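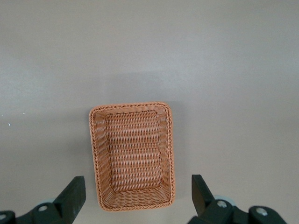 A woven basket on a gray tabletop.

In Praise of the Kitchen Table
By Nyokabi Bakilana
23/06/2020

I want to make a case for doing your life admin at the kitchen table, with other people in the room, out loud. Bills, forms, school letters, the phone contract you meant to cancel last spring. All of it!

I grew up in an apartment on McKinnon Street where there was no study and no desk, so everything got done where we ate. My mother would clear the plates, put the kettle on and read the electric bill to us the way other parents read a bedtime story. We knew what heat cost. We knew when the car insurance was due and that she was going to call and argue about it, and we loved listening to her argue. I was maybe nine when she handed me the phone during one of those calls and told me to ask the man what the fee was for. He took it off.

Then I moved out, got a job at Zendier, and started doing what most people I know do, which is handle money and paperwork alone, late, on a small screen, feeling slightly sick. I was good at my job and terrible at this. I once paid 48 dollars a month for a storage unit that had nothing in it but a broken fan and my college notes. I'd have been too embarrassed to tell anyone, and that is exactly how it went on so long.

What changed it was my friend Desta Tefera coming over for dinner with a folder under his arm. He had a tax letter he couldn't face opening (I had two of my own in a drawer) and he asked if he could just sit with me while he did it. We opened all 3. One was an apology for a previous letter. One was a refund, his, for 320 dollars, and he got up and danced around the stove.

We've kept it going ever since, once a month, soup and paperwork. Sometimes my neighbors join in. There are people at that table who are brilliant on the phone and hopeless with forms, and people who are the other way round, and they swap. You can watch someone's shoulders come down when they hear that the rest of us are behind on things too. I can't tell you how much I enjoy it!

I know the objections. Money is private, and some of it should be. You don't have to show anyone your salary or your bank balance, and I wouldn't want to see it. Some families fight when the bills come out, and a crowded table won't cure that. And yes, an app will remind you when things are due. I have one of those. It has reminded me about the dentist more than 30 times and I have swiped it away every time, cheerfully, while standing in line for coffee. I've never managed to swipe away Desta.

I'd also like kids to be allowed back in for this. We shoo them off to another room when the envelopes come out, then act shocked when they sign their first lease without reading it. Let them lick the stamps and ask the rude questions. Mine was "why are we paying that?" and I still ask it, every June, when the renewal for the renter's insurance shows up.

So invite somebody over. Make the soup a big one, and bring the drawer to the table.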